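Notebook, wash bench, Clakorthorpe
January, second bag trial

Started at 7:40 in the morning with the radiator off again. Humidity in the balance room was all over the place, so I waited until after nine to weigh anything. Coffee, then cleaned the outlet filter housing, which still had blue fluff in the thread from the towel run. Whoever did the towel run, please rinse it backwards as well as forwards. It takes a minute.

What we are testing: the Okley wash bag, large size. The leaflet says it holds back 90 percent of loose fiber. Ninety percent of what, measured how, after how many washes, with what in the bag? The leaflet has a drawing of a wave and a fish. I wrote to them in the fall and got the same leaflet back as an attachment.

I have nothing against the bag as an object. The zipper is good and the seams are better than I expected for the price. I just don't believe the number. A figure that round, with no method behind it, usually came out of a meeting.

Setup

Old front loader, cold cycle, no spin above the middle setting. Skullness liquid detergent, the unscented one, half a cap. Load goes in the bag, bag goes in the drum alone. All drain water through the 100 micron outlet mesh and then into the tub. Anything inside the bag afterward gets brushed into a tared dish. Anything on the outlet mesh goes in a second dish. Both dishes dry overnight in the warm cupboard with the lids ajar, then onto the Sriwong balance.

The obvious hole in this is the stuff fine enough to get through the outlet mesh as well. We are blind to it. So whatever I report will flatter the bag, and I'd like that written down here before I have a result to be smug about.

Blank run first: empty bag, detergent, full cycle. Outlet dish came back with a faint gray smear, too little to bother with. Inside of the bag clean. Good enough, though a blank on a machine this old only tells you what it felt like shedding that day.

Picking the load

Evaristo Serra wants household items in the trial, on the grounds that people don't wash test swatches. Fair point, and I argued with it anyway. A swatch has a known area and a cut edge you can seal. A household item has a history. It has been sat on, dried badly, washed with a tissue in a pocket. You can't separate what the cloth sheds from what it picked up. He says that is exactly what the bag will meet in someone's house. We left it there.

Compromise: swatches for the numbers we keep, household things for a side run that we label as a side run.

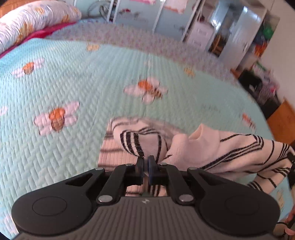 Surface texture matters more to shedding than the leaflets let on, or at least that's my working suspicion. A flat plain weave gives up its loose ends in the first couple of washes and then goes quiet. Anything raised, brushed or quilted keeps a reserve in the low places and lets it out slowly, so a single wash tells you very little. Take the pale mint-aqua bedspread: the herringbone stitching is so fine that every line of it is a little gutter for fluff. I would want several washes on something like that before I quoted a figure to anybody. It's also far too big for the large bag, so it stays out of the trial and I'll use a quilted swatch with a similar pitch if we have one. Check the drawer under the window.

Side note on folding. Evaristo shakes things out before bagging them and I don't. Shaking loses fiber to the air, and then the bag gets credit for a cleaner load. From now on nothing gets shaken. Fold it, bag it, zip it.

Main run

Three swatch loads through by mid-afternoon: brushed fleece, terry, and the fuzzy knit. Same bag for all of them, brushed out in between, contents pooled. I know pooling throws away the comparison between cloths. I wanted the total heavy enough that the balance wasn't arguing with itself in the last digit.

Dishes out the next morning:

Total fiber recovered, both dishes: 3570 mg
Of that, inside the bag: 943 mg
The rest was on the outlet mesh.

So the bag held a bit over a quarter of what we recovered. I brushed it out a second time in case I had been lazy in the corners, and got next to nothing more.

Before anyone gets excited, things that could be wrong:

The bag was overfilled for the terry load. The leaflet says two thirds full and I went past that. A packed bag might press the cloth against the mesh and push fiber through.

Static. The dish lid had fluff on the underside when I opened it. I scraped it back in, but some of it went to my sleeve.

The outlet mesh may have picked up old lint from the hose. The blank says no, but the blank had no load banging around to knock it free.

None of those gets me from a quarter to ninety percent. They might get me to a third on a kind day. I'm still not going to call the claim false on one pooled run. I am comfortable calling it unsupported.

Evaristo's view is that the bag may work mainly by making the clothes shed less, by keeping them from rubbing on the drum, and that we ought to compare total fiber with and without. That's a sensible idea and I'm annoyed I didn't have it. It would also be a different claim from the one printed on the leaflet. "Holds back" means holds back. If they meant "reduces," they had the whole other side of the sheet to say so.

Fuzzy knits worry me most for the next round. The yarn sits up off the base and catches on everything, and stripes don't help, as two colors can mean two yarns with different twist shedding at different rates into the same dish. I'd take single-color pieces where we can get them. If we do end up with striped socks in the side run, they go through as their own load, and the lint gets a look under the lens before weighing.

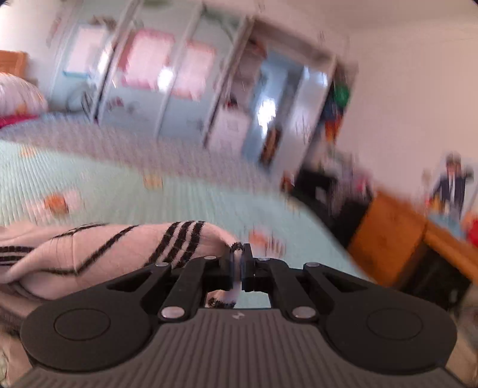 Next round

Repeat the fleece alone, bag two thirds full, no pooling.

Same fleece with no bag, for Evaristo's question. Use the new hose.

Put a grounded strip in the warm cupboard, or at least metal dishes.

Ask Okley again for the method. Use the phone this time.

Someone order outlet mesh. We're on the last piece and it has a crease in it.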